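Clullilik bench notebook, 9/12/25
Handles, grips, and the cardboard on the big table

Long one today, mostly because I kept putting off writing up the cardboard and now there's a handle job on top of it. I'll do the cardboard first or I'll forget again.

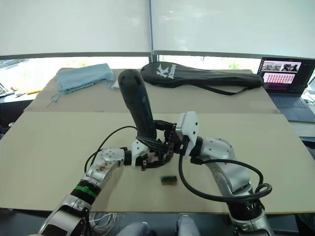
So the table cover is now two sheets, overlapped, with the seam running side to side behind where the work goes. I'm calling this the final layout until somebody talks me out of it. We tried it with the seam running front to back and I hated it within an hour - every long thing you slide sideways catches the lip, and then you're stopping to press it down. Side to side it's only a nuisance if you push something straight back across it, and I hardly ever do that.

I thought about taping the overlap and decided against it for now. Tape makes a slick strip, and when you want to swap the front sheet you end up tearing the top layer off the back one as well (ask me how I know). The front sheet gets all the abuse. The back one I bet will last until January with no trouble.

Jin-sol Min asked why we don't just put the Simik mat back down. Fair question! The Simik mat is nice to look at and it's nice under your elbows, but it holds on to every crumb of rubber, and black crumbs on a dark mat are impossible to find. Then they turn up in the glue. On plain cardboard you see everything. You can also write on it, which I do constantly, and I'll copy anything useful in here before a sheet goes out. Mat is rolled up on top of the cabinet if anyone wants it for the soldering end.

OK, the handles.

These are the long round ones with the black textured grip and the rounded end, the batch that goes to Iturra. What they want from us is simple enough on paper: check the grip is on straight, check it doesn't twist under load, replace it if it does. What I've learned so far is that the grip almost never twists at the rounded end. It twists down low, where people's hands go, and you don't feel it if you hold the handle in the middle like a normal person. You have to get hold of it right down at the lower end and try it from there. I passed a couple of bad ones early on by testing in the middle and had to go back for them, which was annoying but better than having them come back from Iturra with a note.

Test as it stands now, so we're all doing the same one:

Cold handle, straight off the rack. Wipe it with a dry rag, no solvent, because solvent leaves the surface a bit tacky for a while and you'll think the grip is better than it is. Hold low. Turn slowly until either the grip creeps or your patience runs out. I put a pencil tick across the join between grip and shaft before I start, and if the two halves of the tick don't line up afterward, it fails. White pencil, the waxy kind. The silver marker looked great for one afternoon and then I couldn't get it off.

Sheen: ignore it. I wasted a good part of the morning thinking the bluish shine you get down the side of some of these was glue that had bled through, and I'd started a whole separate pile. It moves when you turn the handle, so it's just how the surface takes the light. The pile has gone back in with the others. If it's glue you can feel it with a fingernail, it's hard and a little sharp.

Replacement grips are the Drasstead ones. I've got mixed feelings. The texture is good, better than what came off, and they go on without a fight if you warm them. But the inside diameter wanders from one bag to the next. The first bag was snug, the second was so loose I thought they'd sent the wrong size. I measured and they are technically the right size, so no return, but the loose ones need a full wrap of the thin double-sided tape under them and the snug ones won't take any tape at all. I've written SNUG and LOOSE on the bags. Please don't tip them together, even if the bags are nearly empty and it seems tidier!

Fitting, for whoever picks this up:

Grip in warm water, 15 minutes. Dry the inside properly - I push a twist of paper towel through and leave it a minute. Tape on the shaft if it's a loose one. A little of the fitting fluid on the tape and a little inside the grip, then push in one go. Stopping halfway is the mistake everybody makes, me included, and then it sets there with half the shaft sticking out and you have to cut it off. Stand it up with the rounded end at the top and leave it for around 70 minutes before you test it. I know the bottle says less. The bottle is wrong for this shaft, or our shop is colder than theirs.

On cutting off the old ones: hook blade, always pulling away from yourself, and do it over the front sheet so the scraps stay in one area. I tried the heat gun first, on low, and it does soften the adhesive, but it also makes the old rubber smell like a tire fire and Jin-sol had to open the big door. Hook blade is faster anyway. Clean the shaft with the plastic scraper afterward and get all of the old glue, especially the ridge at the bottom. If you leave the ridge the new grip stops short and looks fine until you put a ruler on it.

Where we are with the batch: 20 came in. I have not finished them and I'm not going to pretend the end of the list is checked, so the clipboard only has ticks against the ones I've really had in my hands. The rest are on the lower rack with the rag over them. Anything with a strip of blue masking tape has failed and is waiting for a grip. No tape and no tick means not looked at.

Small stuff on the table. I'd like us to get better about this (again, me included). There's a little green and yellow piece that has been wandering around on the cardboard, matchbox size, could be a board or could be a battery pack, I didn't pick it up to look. If it's yours, please give it a home. I'd say the same about anything that size. The front sheet should be clear apart from whatever is being worked on, partly so it doesn't get swept up with the rubber scraps, and partly because if it is a battery I don't want fitting fluid dripping on it. I've put an empty jar lid on the shelf over the sink for odds and ends without an owner. Look there first when something goes missing.

Things I'd like to try next:

Thicker cardboard for the front. The stuff from the shelving boxes is OK but it dents when you lean a handle end into it, and the dents collect fluid. There was double-wall in the last Drasstead delivery and I stupidly flattened it and put it out. Next time keep it, even if it's got a label on it, the label side can go face down.

A notched block to stand the handles in while they set. Right now they're leaning in the corner with a bucket in front of them and it's only a matter of time. Jin-sol has some offcuts of two-by-four and thinks we could drill it in one evening, with holes a bit oversize and a strip of felt glued inside each one. I like it. I'd want the holes far enough apart that the grips don't touch, they stick to each other a little for the first day.

A proper torque number for the twist test. "Until your patience runs out" is fine between the two of us but Iturra will ask eventually. I have the old luggage scale and a strap, and if I clamp the shaft and pull on the strap at a fixed distance I should get something we can write down and repeat. I'll try it on one of the failed ones first, then on a fresh Drasstead grip from each bag, since I'm curious whether SNUG without tape really beats LOOSE with it. My guess is it doesn't.

Shopping: thin double-sided tape (the wide roll, we keep running out of the narrow one), white waxy pencils, paper towels, a new hook blade or a packet of them. The fitting fluid is lower than I thought, there's maybe enough for the ones with blue tape and then we're out. I've sent Jin-sol the link.

Left two on the stand at the end of the day, both LOOSE bag with tape. Don't twist them before I get in, I want to do the pencil tick on those myself.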